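October, 14:20. Towel absorbency, second wash series

Continued from Musyoka's sheet. Objective is unchanged: find out whether the fabric softener in the Plernora rinse lowers water uptake in gray microfiber, and if so, after how many cycles.

Conditioned overnight on the rack by the window. Dry weight of the Stitby sample 409 g. Submerged two minutes, hung from one corner for five, reweighed at 1,174 g. Uptake 765 g. Bramthorpe sample not weighed yet – the large pan is still in use upstairs.

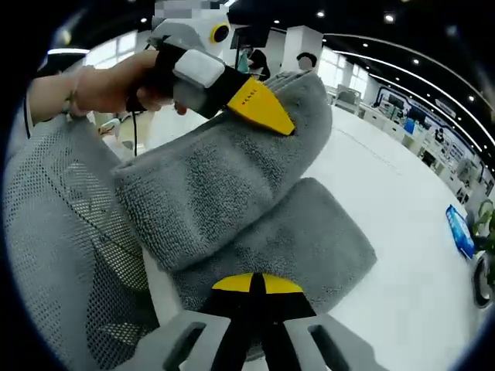 Gray microfiber, folded, over a mesh chair back, one end on white floor.

Drip time matters more than I had assumed. At three minutes the reading was still falling between one look at the scale and the next. Fumiko suggests spinning instead of hanging. I would prefer to keep hanging for this series so the numbers can be compared with the first one, then repeat with the spinner.

Rinse water meter read 2,822 at start. Forgot to read it at the end.

To do:
– Bramthorpe, dry and wet
– ask M. Barasa which corner he hung from
– new clips, the old ones leave rust on the hem
– relabel shelf 308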